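From: R. (Starnden test bench)
To: gripper-users list
Date: 20/04/2021
Subject: Re: Pad choice for soft and crumpled items

On the earlier message:

> We have the Zevix fingers and the Mollum ones side by side and can't
> decide. Both are fine on boxes and cups. Neither does well on tissue
> or thin plastic bags. Has anyone compared pads on that kind of thing?
> Also, is it worth going to two grippers, or does that just double the
> trouble?

We went through the same thing, so I'll put down what we have.

We ran 800 picks with each finger set, same operator, same table. Zevix closes more evenly but the stock pads are too smooth and tissue slides out sideways. Mollum holds tissue well and then won't let go of it - the paper stays on the pad when the fingers open. We ended up keeping the Zevix fingers and gluing on textured pads from Tăng. Paper bags and napkins are no longer a problem. Thin plastic is better but still the worst of the lot.

On two grippers, I would say go for it if you handle bags at all. One side holds the mouth of the bag and the other does the placing. We now do tidy-up runs in a kitchen with hand-held units, trash on the table and a lined bin next to it.
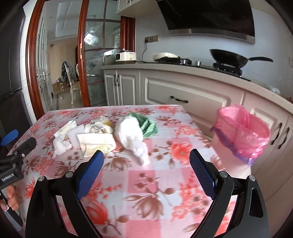 How wide should the fingers be open before going in on a crumpled item?

Wider than the item looks from above, by a good margin. Crumpled paper springs out when one finger touches it first, and if the opening is tight you end up pushing it across the table. We open all the way every time and take the small loss in speed.

Check the screws near the pads if you swap often. Ours worked loose after 31 changes and the closing force readings drifted before we noticed. A drop of thread lock fixed it - use the weak kind or you won't get them out again.

We have not tried the newer Mollum pads. They are due in July and I can post numbers then if there is interest.

R.

> One more thing, we are on the old controller firmware. Does that
> matter for the comparison?

Not for the pads. It will for closing speed, so set both to the same fixed value first.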